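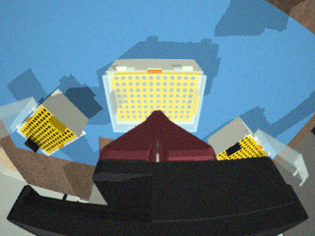
4.3 Recording a demonstration by remote control

Use this procedure to teach Gela a tip box task in the simulator.

1. Load the Clisier bench and choose task 31.
2. Hold the hand controller level and press Link. The gripper now follows your hand.
3. Press Record, then move in slowly towards the box you want.
4. Close the fingers with the trigger. Wait 2 seconds before moving again.
5. Finish the task, open the fingers and press Stop.
6. Repeat until you have 20 good runs -- delete any with a collision.

Note: Boxes may start at an angle. Turn the wrist before you go down.

Caution: Do not press Link while a real arm is connected.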